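Objet : Re: [perles-et-grilles] Nouvelles grilles d'animaux marins, qui teste ?
Date : 27 sept. 2026

Bonjour à toutes et à tous,
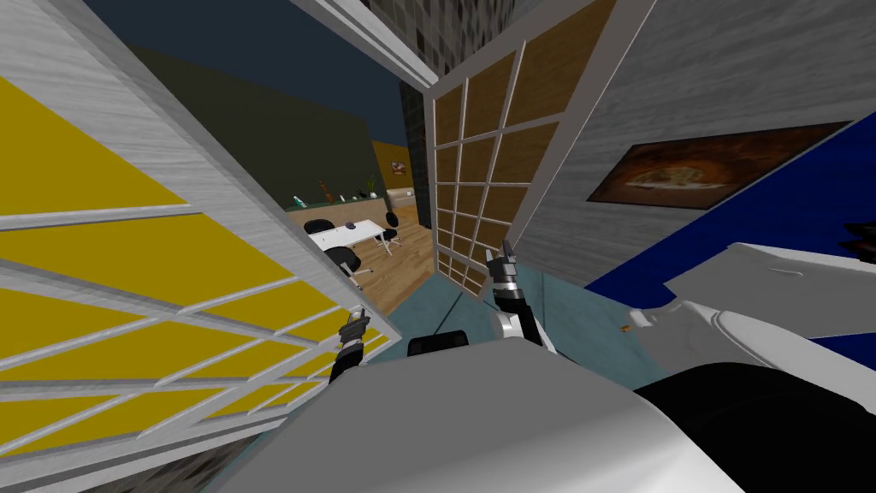
Alors là, merci pour le message sur la baleine, il m'a donné envie de tout ressortir hier soir ! Je réponds dans le texte, ce sera plus simple.

> J'ai commencé la baleine de la série Orkis sur une plaque carrée et je
> n'ai plus assez de bleu nuit. Est-ce que quelqu'un sait combien il en
> faut en tout ? La grille ne donne pas le total par couleur.

242 pour le bleu nuit, nageoires comprises. J'ai fait le compte sur ma grille annotée, celle où j'avais coché chaque rangée au crayon. Pour l'ensemble du motif, on arrive à 611 perles, et il tient sur une seule plaque à condition de le décaler d'une rangée vers la gauche (sinon le bout de la queue dépasse, j'ai recommencé à cause de ça).

Si vraiment il vous manque du bleu nuit, le ventre supporte très bien un mélange avec du bleu pétrole. Je l'ai essayé sur la petite, une perle sur deux, et c'est superbe, on dirait presque des écailles – bon, pour une baleine c'est discutable, mais les enfants ont adoré !

> Autre souci : mes perles Girard fondent plus vite que les autres et le
> milieu se retrouve tout plat alors que les bords tiennent à peine.

Même chose chez moi avec les claires, surtout le blanc et le jaune. Je baisse le fer d'un cran, je pose le papier cuisson et je fais des petits cercles en partant des bords, jamais du centre. Ensuite je retourne et je recommence sur l'envers, un peu moins longtemps. Un gros dictionnaire dessus pendant que ça refroidit, et la pièce reste bien plate. Avec les Sulus, en revanche, je peux garder mon réglage habituel. Évitez juste de mélanger les deux marques dans le même motif, ma première pieuvre en garde des tentacules gondolés.

> Et est-ce que quelqu'un aurait une méduse ? Ma fille en réclame une.

Oui !! J'en ai dessiné 3 ce mois-ci, je ne pouvais plus m'arrêter. La plus simple prend 188 perles, avec des filaments d'une seule perle de large. Ils sont fragiles au décollage, donc repassez-les bien des deux côtés. Les deux autres sont plus grosses et je ne les ai pas encore terminées, il me reste à choisir les roses. Si vous avez des perles translucides, gardez-les pour l'ombrelle, devant une fenêtre c'est vraiment joli.

J'ai aussi reçu plusieurs demandes pour des poissons des profondeurs – quelle bonne idée, je n'y avais jamais pensé ! Je commence par une baudroie, avec une perle phosphorescente au bout de l'antenne. Envoyez-moi vos envies, je prends tout, même les bestioles moches (surtout les bestioles moches).

Pour la rencontre de janvier à Stutadness, je viendrai avec mes plaques hexagonales et le classeur complet. Qui apporte un deuxième fer ? L'an dernier on a passé l'après-midi à faire la queue devant le mien.

Je mets la grille de la petite méduse dans les fichiers de la liste ce soir, en couleur et en version symboles pour celles et ceux qui impriment en noir et blanc.

Bonnes perles !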